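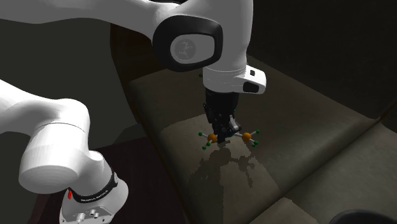 Drahomíra Slanina:
The charter gives 11 days to cure, and the clerk is counting from the date on the letter. I think that's wrong. Section 4 says the period runs from "receipt of the notice of insufficiency." My copy was in the mail for most of a week. I signed for it and still have the slip.

tallysheet
Agree on the text. Before getting into it, can we fix the basic numbers for people reading later? My understanding of the Cunduvero recall petition is 2000 signatures submitted, 1113 valid needed, and the clerk's finding is that it came in 63 short. Is that right?

Drahomíra Slanina:
Yes. I'm the named petitioner, so the notice came to me.

second_circuit_breaker
The receipt argument is weaker than it looks. Section 4 says receipt, but Section 9 has a general computation rule: any period under the article that starts with a notice runs from "the date of issuance unless otherwise stated." The clerk will say issuance.

tallysheet
"Unless otherwise stated." Section 4 states otherwise.

second_circuit_breaker
It uses the word receipt once, in a sentence about who gets the notice. Read the whole thing:

"The clerk shall send notice of insufficiency to the petitioner, upon receipt of which the petitioner may within the cure period submit supplemental sheets."

You can read that as saying when the right arises, with Section 9 still controlling when the clock starts. I don't love that reading, but a judge could get there without straining.

gavel_and_bean
A judge could also ask what happens if the letter takes two weeks. Then the cure period expires before anyone knows it exists. Courts avoid that result where the language allows it.

second_circuit_breaker
Fair. It didn't take two weeks, though. She had days left on the clerk's count. How many, Drahomíra?

Drahomíra Slanina:
Five. I filed supplemental sheets on what I count as day nine. The clerk stamped them in and then sent a second letter saying they were late and would not be examined.

tallysheet
The stamp matters. Did they give you a conformed copy?

Drahomíra Slanina:
Yes, with the time on it, 3:40 in the afternoon.

millrace
Everyone is arguing about the deadline, and I'd go after the original count first. If enough of the rejected signatures should have been accepted, the cure period never comes into play. What were the grounds for rejection? Avora started using the Fleltora matching software this cycle, and as I understand it anything under the threshold gets set aside as a mismatch.

tallysheet
Set aside for a person to look at, or set aside and rejected?

millrace
That's the question. The charter says the clerk "shall compare" the signatures. If a deputy reviewed every flagged line, fine. If nobody did, I'd argue the comparison required by the charter was not made.

gavel_and_bean
You need the worksheets to say any of that. Ask for the line-by-line disposition log with reason codes. Don't ask for "all records relating to the petition" or you'll be waiting until June.

Drahomíra Slanina:
I have the summary page only. It gives totals for not registered, outside district, duplicate, mismatch and defective affidavit. Mismatch is the largest group.

second_circuit_breaker
Defective affidavit is the one I'd look at. Those go by sheet, so one bad circulator affidavit takes out every line on the page. What was the defect?

Drahomíra Slanina:
Missing date next to the circulator's signature on several sheets. The notary's date is there.

gavel_and_bean
Then look at Pirzada. It was a nominating petition and not a recall, but the affidavit language is the same word for word. The court held that an omitted date was a technical defect where the notarial certificate supplied it. The sheets were counted.

second_circuit_breaker
Pirzada was decided under the old article. The revised one added "strict compliance" to the recall section, and the nominating section didn't get that phrase. I would expect the clerk's attorney to open with it.

gavel_and_bean
The phrase is in the subsection on the form of the petition. The affidavit has its own subsection and the phrase isn't there.

second_circuit_breaker
The affidavit is part of the form. It's printed on the same sheet.

gavel_and_bean
Being on the same piece of paper isn't a rule of construction. We're not going to agree on this one.

tallysheet
For the practical side — you can plead all of it. Count one, the original petition was sufficient because of the affidavit sheets. Count two, mismatch review was inadequate. Count three, in the alternative, the supplement was timely and has to be examined. The relief is an order to the clerk in each case.

millrace
Put the request for the log in today, whatever you decide about filing. And keep the envelope with the slip, the postmark is your evidence for count three.

Drahomíra Slanina:
I have the envelope. The request goes in this afternoon, limited to the disposition log and reason codes as gavel_and_bean suggested. Does anyone know if the deadline for filing suit runs from the first letter or the second?

second_circuit_breaker
Section 12, "final determination." I'd say the second letter, but file as if it were the first.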